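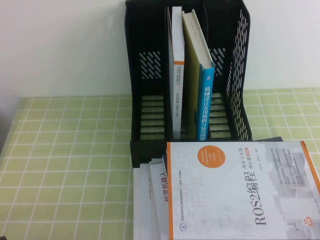 Setup, September, 3 p.m.

Book pick from the black file organizer, two-arm station. The organizer stands against the wall on the grid cloth. Two books upright in it: a white one with orange trim and the thick mechanisms handbook with the blue spine. ROS2 book on top of the flat stack in front. Target is the handbook. Policy is Flatden, trained on 900 demonstrations, wrist views plus the fixed view.

Approach from above is the weak case. The top edges of both books run parallel and the slotted rear wall gives strong false edges at this angle.
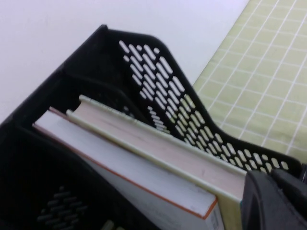
Does the slot pattern hurt the grasp point estimate? With the Dastden features it does, by up to 7 mm along the wall. Masking the organizer brings it down to 2 mm.

Front approach is better. The spine is a large flat color patch and the finger can line up on it, even with motion blur on the title characters.

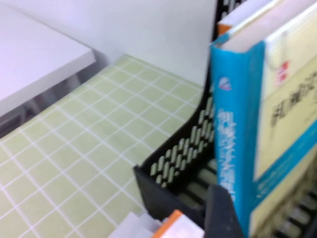
The remaining error is in depth. The estimate comes out short when the finger is close to the spine, so the close command goes out early. Added a 3 mm offset along the approach axis and lowered the approach speed for the last segment. Veson logs the offset in the run header from now on.

Open point: how much the policy relies on spine color. Blue against white is easy.

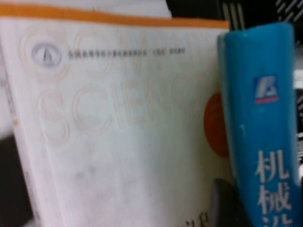
Radomir Mujić objects that the offset belongs in the calibration file and will mask a drift in the wrist extrinsics if it stays in the policy wrapper. He wants the Delacroix board rerun first, with the offset at zero.

Rerun comes before any new training. Masked and unmasked, same start poses, both approaches.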